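The pen table, April

I've been meaning to put these up for ages. We spent an afternoon at the Wallholm rooms sorting out every whiteboard marker we own (a bigger job than it sounds!). Katalin Szűcs did the testing on scrap paper, I did the grumbling, and there was plenty of tea. 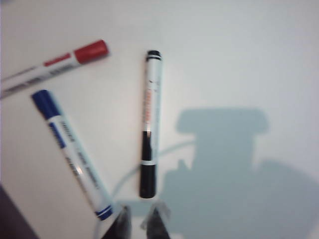

Colour was how we began, and it's still how I'd do it, although Katalin wanted to go by age. With white barrels all round, the caps do the work for you — red, blue and black can be told apart from across the table, even lying at all angles like these. The old Delcombe pens we used to buy were grey from end to end and I was forever picking up the wrong one.

After that came the test. One long line each, and anything that scratched or faded went in the bag for Batista, who swears he can bring them back by standing them on their caps overnight. Good luck to him!
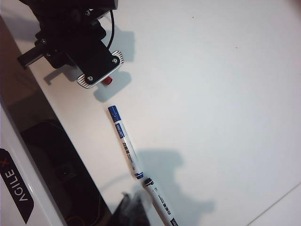 The keepers are going back to Hedden in boxes of 12, lying flat, with the blues in the front box as they always run out first. I've put a spare box in the cupboard by the sink too, so please look there before buying more.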